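Cahier atelier Hivurari -- teinture / lavage
19 mai 2018

Repris le bain de ce matin, celui à la garance, parce que le précédent a viré brun. Eau du robinet trop calcaire je pense. Kasun Thambiah dit que c'est plutôt la température, il a peut-être raison, on est montés trop vite. À refaire au thermomètre, pas au doigt.

Mordançage
Alun, 40 g pour 200 g de fibre sèche. C'est beaucoup, mais la recette Skovlow est comme ça et je ne veux pas changer deux choses à la fois. Dissous à part dans un bol d'eau chaude, versé dans le grand faitout, coton dedans déjà mouillé. Remué toutes les cinq minutes au début, puis oublié (téléphone, livraison Munasinghe, bref). Presque 2 h de trempage au lieu d'une. On verra si ça joue.

Ne pas essorer à la machine, la dernière fois plis marqués dans la couleur. Presser à la main, c'est tout.

Bain
Garance en poudre, lot Sotell, le sachet ouvert. Odeur normale. Trempée la veille dans un bocal. Filtrée au bas nylon, ça passe mal, il faut un vrai tamis -- déjà noté trois fois dans ce cahier !
Monté doucement à 40 degrés, palier, puis 60. Coupé le feu, laissé refroidir dedans avec le couvercle.
Couleur à la sortie : brique clair, un peu orangé sur les bords. Mieux que la semaine dernière. Rinçage clair au quatrième seau. Séchage à l'ombre côté cour, à plat sur la claie.

À voir : craie dans le bain ou pas. Les avis divergent. Kasun met une cuillère et jure que le rouge sort mieux, moi avec l'eau d'ici j'ai peur d'en rajouter. Faire deux bandes témoin, même coton, meme durée.

Tenue au lavage
Toujours pas de protocole propre, chacun lave à sa façon et après on compare n'importe quoi. Proposition : savon neutre, eau tiède, dix minutes, rinçage, séchage à plat. Une bande gardée au noir dans une enveloppe, une bande lavée, une bande scotchée à la fenêtre jusqu'en juin. Écrire le bain au crayon sur l'étiquette, le feutre bave.

Pour les t-shirts à motif, laver sur l'envers et plier en long, motif dehors, sans repasser dessus.

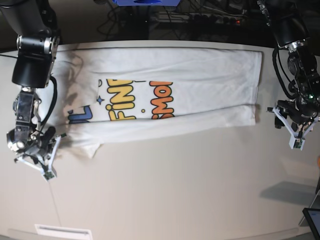
Rangement et stock
Alun : reste un demi-pot. Recommander.
Garance : un sachet fermé, celui d'aujourd'hui est fini.
Carbonate : étiquette illisible sur le pot du haut, à refaire avant que quelqu'un le prenne pour de la crème de tartre.
Gants : les grands sont percés au pouce gauche.
Le petit faitout en alu ne sert plus pour le fer, j'ai encore eu des taches grises. Prendre l'inox.

Bain épuisé gardé en bidon, il y a encore du rose dedans. Essayer sur la laine demain si ça ne fermente pas, sinon évier. Demander à Kasun sa balance, la notre dérive de 2 g dès qu'on la déplace.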